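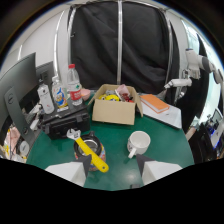

La clé à manche jaune, sur la table verte.

Digby Pomare avait promis de réparer la pompe avant la fin de janvier, et comme c'était un homme qui tenait ses promesses - lentement, mais enfin il les tenait - tout le hameau de Vakaditz attendait sans trop se plaindre. On allait chercher l'eau à la source, on en profitait pour bavarder, et la vieille Odile, qui n'avait plus mis le nez dehors depuis les vendanges, s'était remise à descendre le chemin chaque matin au bras de sa petite-fille.

Digby, lui, regardait passer tout ce monde depuis sa cuisine. La pièce manquante était arrivée de Trasalel depuis six jours. Il l'avait rangée dans le buffet, derrière les confitures, et n'en avait soufflé mot à personne, pas même à son frère.

Un soir, Odile frappa chez lui, s'assit près du poêle, accepta un café et parla longuement de ses poules.
- Et cette pompe, Digby ?
- Ça vient, ça vient.
- Prends ton temps, mon petit, dit-elle en resserrant son châle. Au printemps, le chemin est encore plus joli.

Il lui resservit du café.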